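Extension cords and power strips: how I keep them in order at home

By Nhyira Amegashie

When we moved to our present apartment, I found that we own many power strips and that none of them was in a good place. One was behind the sofa under the dust, one was under the bed, and one was in the kitchen near the sink, where it should never be. I took one Saturday to bring all of them out and decide again where each one should live. I write down my method, maybe it is useful for other people with small rooms.

First, pull the plug from the wall before you clean anything. Then wipe the strip with a dry cloth. For the dust in the corners I use an old soft toothbrush, also dry. Please do not use spray, and do not push a needle or a toothpick into the openings. If there is a brown mark on the plastic, or the cable is hard or cracked near the body, the strip goes out of the house the same day. I do not repair them with tape.
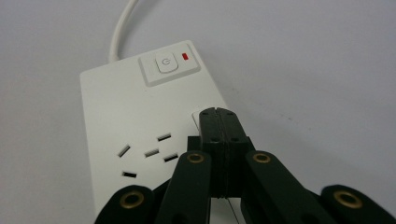 The desk is the place where I made the most mistakes. For a long time I let the strip lie on the floor, and every evening I had to go down on my knees to switch off the computer things. Now it is up where my hand can reach it. A white strip with the power button on the top face is good for this, and I look for the small red light beside the button. I put the end with the button away from me, and the cable goes away behind the desk. On a pale desk the white plastic also does not disturb the eye so much.

For the cable under the desk I bought a tray from Undeck. It holds with two screws and it is 50 centimeters long. Measure your strip before you order, with the plugs in, because big chargers need more room than you think. My neighbor has the Zatine box with a lid. It looks nicer, but I prefer that the air can move freely.

Some more small rules from our home:

Do not plug one strip into another strip.
Heater, kettle and iron go directly in the wall outlet.
Read the maximum load on the label and write it on a piece of paper inside the cupboard door.
Do not leave the cable rolled up tight when it is in use.
No carpet over the cable, also not a thin one.

I put a paper label on each plug, near the pins but not on them. "Lamp", "printer", "phone". My husband laughed at this in May, and by summer he was making labels for the garage. Use a pencil, the ink from my pen became gray after some weeks and we could not read "printer" anymore.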